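Grasp planner drops thin objects after depth filtering

mfajardo
Irell planner, stock config. Cluster filter minimum is 1,000 points. The black rack returns 829, so it never reaches the grasp sampler. Paper cups pass. 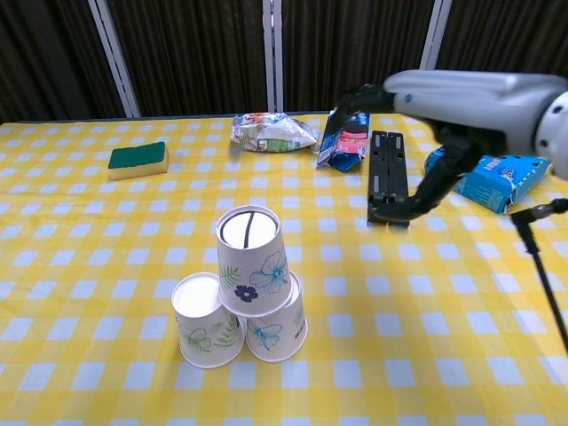
Lowering the minimum to 126 brings the rack back, plus false clusters along the cloth.

garrido_a
Don't touch the minimum. Fix the plane fit first.

jmanalo
Disagree. Black plastic returns few points whatever the plane does. Set it per class.

mfajardo
Refit with a 9 mm band. False clusters gone at 126. Keeping both changes.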